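Vitetitz office, second floor: desks, keyboards and cable runs

Gallery page. Notes by Keyvan Sharifi, layout by Mafalda Veloso.

The second floor was refitted in March. The work covered the shared desks, the wired peripherals that go on them and the floor-level power. This page keeps the record of how the desks are set out and cleared, so that anyone moving a workstation can put it back in the same state. It replaces the older sheet, which still showed the previous desks and listed drawer units that have gone to Wurine.

Two rules apply throughout. Keyboards stay wired. Nothing is fixed to a desk top with tape, adhesive pads or clips, as the surface marks easily and the supplier will not treat adhesive residue as a fault.

The desk tops are white and each has a round grommet with a metal rim. The grommet is the only route for a cable that has to go down through the top. Mice, chargers and lamps may go over the back edge if they are temporary. A keyboard counts as permanent and should be routed once the desk has been assigned. Until then the cable is left on top with the keyboard, plug end free.
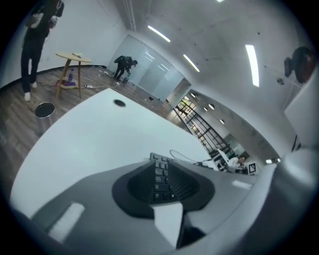 Unassigned desks carry a keyboard and nothing else. The keyboard goes down first, before the monitor arm is set, because the arm height depends on where the person sits and the sitting position depends on the keyboard. Soudabeh Daneshvar asked for the reverse order on the window side and it was tried on one desk. The arm had to be reset twice, so the original order stands.

Placement is simple. The long edge of the keyboard runs parallel to the front edge of the desk, with a hand's width left in front for the wrists. Full-size boards are the standard issue. A compact board can be requested from Mahnaz Dehghan, who keeps the spares list, and the full-size one goes back into stock under its own number. Boards are numbered on the underside in the Vonodo register, up to 184 at present. Numbers are not reused when a board is scrapped.

When squaring a keyboard, hold it at both ends and lift. Pushing from one end turns it and drags the rubber feet, which leaves grey streaks on a white top. The streaks come off with a damp cloth if they are dealt with the same day. Older ones need the mild cleaner from the cupboard by the lift. No scouring pads.

Cables should be straightened before routing. Most of the boards were stored with the cable folded tightly, and the folds hold their shape for a day or two. A cable fed through the grommet with a kink in it tends to catch on the rim and work its way back up. Lay it out, run it through the fingers from the keyboard end towards the plug, then feed it. Any slack belongs under the desk in the tray.
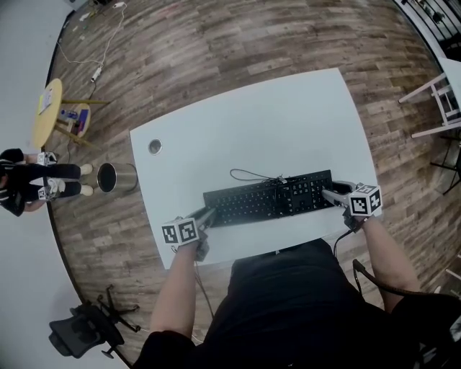 DESKS AND FLOOR

Full-size keyboard on a white desk, number pad to the right, with the cable still on top in a small tangle. The grommet is towards one corner, so the tray underneath is fitted on that side.

The floor is brown wood plank. A white power cable crosses it towards a plug adapter. Runs like this are acceptable while desks are being placed and should be lifted afterwards. Where a permanent run is needed it goes along the wall, under the low cover strip ordered from Ansari. The strip is stocked in white only.

The metal bin stands on the open floor and moves with whoever is clearing. Cable ties, bags and cardboard sleeves go in it. Old plugs do not; they go in the electrical box at reception.

The round yellow wooden table against the wall is kept as a put-down surface for paperwork, with the small stool stored beneath. It is not part of the desk stock and has no number in the register.

REFERENCE

Refit budget line: 3,000, furniture only. Peripherals are on a separate line.
Desk positions on the floor plan: 34.
Register entries, all categories: 1,324.
Corrections to the register: Mahnaz Dehghan.
Corrections to this page: Keyvan Sharifi.
Floor plan drawn by Saeed Hassanpour. The printed copy by the lift is the current one.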